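**Holzspielzeug beizen, Notizen aus der Werkstatt** (1/5)

Wasserbeize von Nilex, 12 g Pulver auf 200 ml Wasser. Heiß ansetzen, kalt verarbeiten. Vorher wässern, trocknen lassen, mit 240er Korn zwischenschleifen.

(2/5) Hirnholz saugt deutlich stärker als Längsholz. Wer das ignoriert, bekommt zwei Farbtöne an einem Klotz. Abhilfe: Hirnseiten kurz vor dem Auftrag anfeuchten. 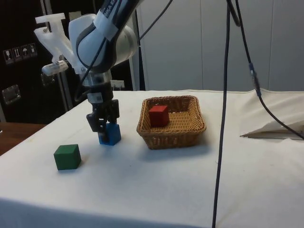 (3/5) Zur Farbwahl: Ahorn nimmt kühle Töne sauber an, Kiefer zieht sie ins Gelbliche. Bei einem grünen Würfel fällt das kaum auf, bei einem blauen wie dem auf dem weißen Tuch sofort. Blau deshalb nur auf hellem, harzarmem Holz.

(4/5) Decklack nach 2 Tagen, dünn, zwei Gänge. Guido Sanna schwört auf Hartöl von Ilwood – auf Beize trocknet es mir zu langsam.

(5/5) Abriebprobe mit feuchtem Baumwolltuch, auch an den Kanten. Färbt das Tuch, kommt noch ein Gang Lack drauf. Nächste Charge: Linde.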